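Gustville's repair evenings are back, and I'm pleased!

26 Sep 2023

If you have a toaster sulking in a cupboard, good news. The repair evenings at the old Baptista bakery in Gustville start up again next month, and I went along to the warm-up session to get my lamp looked at (loose wire, all fixed, no charge).

Bent Toft, who got the thing going in April, told me 624 items came through the door in the first season. Most of them were kitchen stuff – kettles, mixers, a waffle iron that had been to three different houses. He wants to add a sewing table this time, and Iman Ouazzani is bringing two machines over from Ulbridge to make that happen. 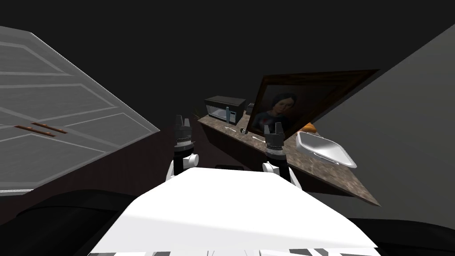 Two grippers in front of a kitchen counter, in a computer rendering.

The group has raised $2,710 so far, and $1,401 of that has already gone on tools and a decent extension cord or two. The rest is meant for heating, as anyone who sat in that back room last spring will understand. I kept my coat on the whole time!

There are 14 slots per evening and you do need to book, at the bakery counter or at the library in Drernstead. Bring the plug and any odd screws that fell out. No microwaves, please – Bent was very firm with me on that one.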